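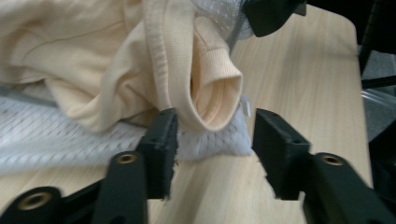
Koduria, June

Segmentation again. Clemotine (our labeler, version Vi) is supposed to split each laundry demonstration into subtasks before the policy sees any of it. Today it found 73 subtasks in one episode. Marcelle Roussel marked the same episode by hand and found 6. Clemotine defended its position with confidence scores in the high nineties.

The trouble is the jaw signal. Every little squeeze on mesh reads as a grasp, every relaxation as a release, and mesh gets squeezed a lot. I put in a 15-frame debounce, which killed most of the chatter and also two real regrasps. Backed it out, sulked, had coffee.

Second try: leave the jaw signal alone and merge neighboring segments when the wrist poses barely move between them. Better. Boundaries now land within a breath of Marcelle's, except where both grippers are busy on the bag together and the left and right streams disagree about whose turn it is.

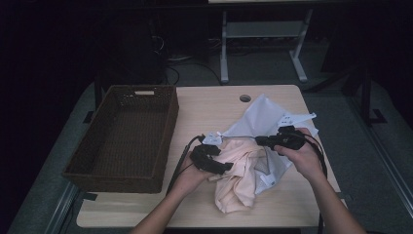 Two-arm merging

Gave each arm its own timeline, then a third one for "both". Femmont's loader hates this and wants one label per frame. Wrote a shim. The shim is 80 lines and I am not proud of any of them. 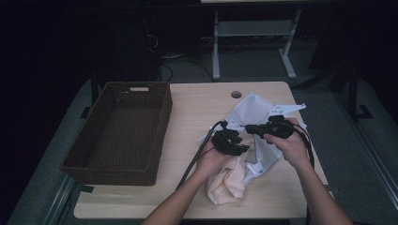 The contact classifier is the next suspect. It gets one class per gripper and picks whichever fabric has the most pixels nearby, a fine rule until two items share a pile. With the peach garment bunched up over part of the white fabric, it flips between "garment" and "bag" and the merger dutifully cuts a new segment at each flip. Going to try holding the class fixed for as long as the jaws stay shut. Marcelle thinks the threshold for "shut" is wrong too. She is probably right, and the threshold is mine.

Left running: full relabel with the pose merge on, class hold off. Do not touch the shim.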